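14th December

The workshop floor at Estcombe is painted concrete, and the paint is the reason I started keeping notes on dust. Bare concrete sheds a fine gray powder for years. Painted concrete sheds very little, but it shows everything that lands on it, so the same mess looks twice as bad.

Most of what I sweep up comes from sanding. I use 100 grit for flattening and 200 for the last pass, and the two leave different residue. The coarse dust is heavy enough to fall within arm's reach of the bench. The fine dust drifts and settles on the window ledges, the lamp and the tops of the cabinets, and it keeps settling for hours after the sander is off. Sweeping right away is a waste of effort. I leave the room closed overnight and do the floor in the morning.

Brooms first. I tried two over the summer. The stiff one, bought in June, moved shavings well and threw fine dust straight back into the air. The soft one has split bristle ends and pushes a low, slow line of dust in front of it, provided the stroke is short and the head stays on the floor. Lifting at the end of a stroke undoes most of the work. Érica Paiva, who has the unit next door, drags hers toward her in one direction only and gets a cleaner floor than I do. I have not managed to copy this without hurting my back.

The front lip of a dustpan matters more than its size. If the lip is straight and sits flat, the last line of dust goes in. If it has warped or picked up a nick, a thin stripe stays behind at every pass. I check mine by laying a steel rule along the edge and looking for light under it.
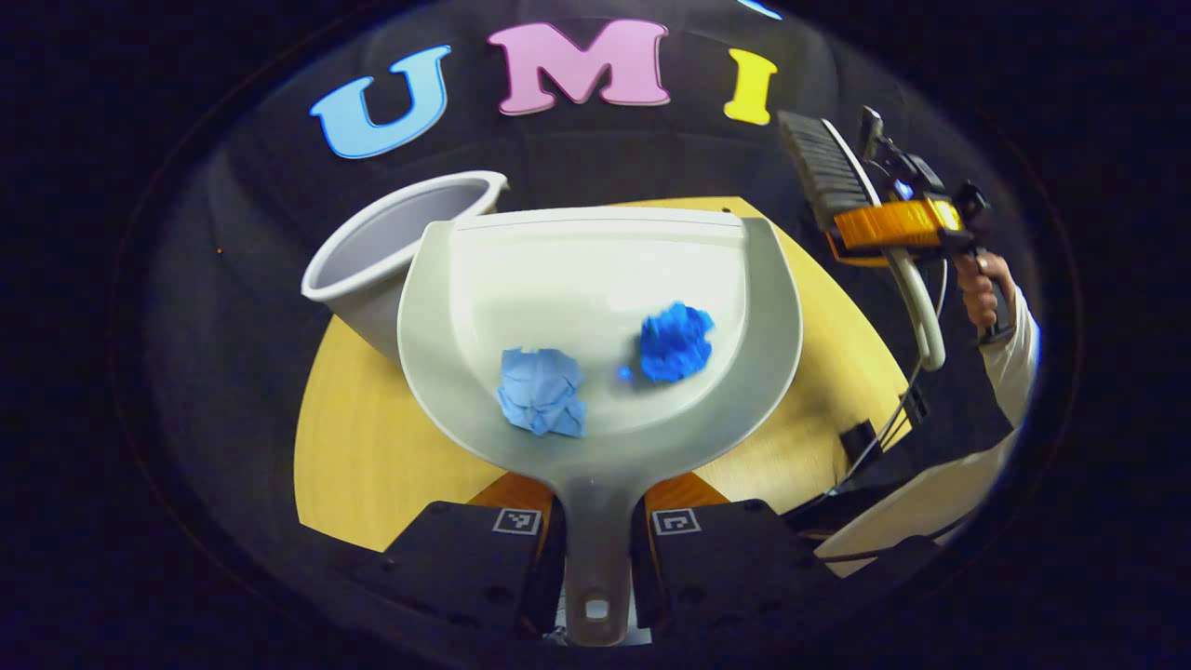
*White plastic pan, with two bits of crumpled blue paper in the scoop.*

Paper and offcuts get picked up before the fine sweep, in a separate trip. A scrap on the floor lifts the broom head slightly and leaves a fan of dust behind it.

Damp sweeping is the other method people suggest. Emese Lengyel sent me her recipe, which is sawdust misted with water and scattered by the handful. It works on bare concrete. On paint it left faint streaks that needed a mop, so I went back to sweeping dry.

Current routine, for the record: cabinets and ledges with a cloth, wait, scraps, then the floor from the back wall to the door in 4 strips. The bin goes out the same day - fine dust in an open bin comes back out whenever the door slams. Next job is the gap under the Villow cabinet, where the broom head does not fit.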